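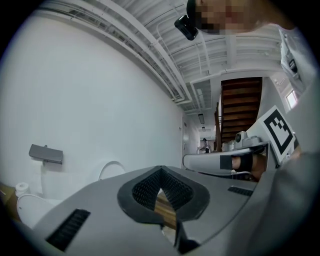
Illen is our wood floor oil, and we are very happy to have it back on the shelf in the 18 oz can! It soaks into bare or sanded boards and leaves a low, soft sheen, so the floor still looks and feels like wood when you walk on it in your socks. Even a small patch of wooden flooring, like the bit showing through the narrow slot here, is enough to start with: do that much first, leave it overnight, and see if you like the color before you open a second can.

Two shades at the moment. Curkura is the pale one, made for ash and birch. Cui is warmer and brings up the grain in older oak beautifully (it's the one we have in our own hallway).

Put it on thin with a lint-free cloth, working along the boards, and wipe off anything left sitting on top after 18 minutes. You can walk on it the next day, but please give it the full 72 hours before the rugs go back. Busy rooms like 3 coats, bedrooms are fine with two. Lay used cloths flat outdoors to dry, never bunched up, as oily rags can catch fire.

Ruairi Strachan mixes every batch at Grutwood and is always glad to talk floors, so send him a note with your wood type if you're stuck between shades. The large can comes back in July.

Page updated 23/11/2019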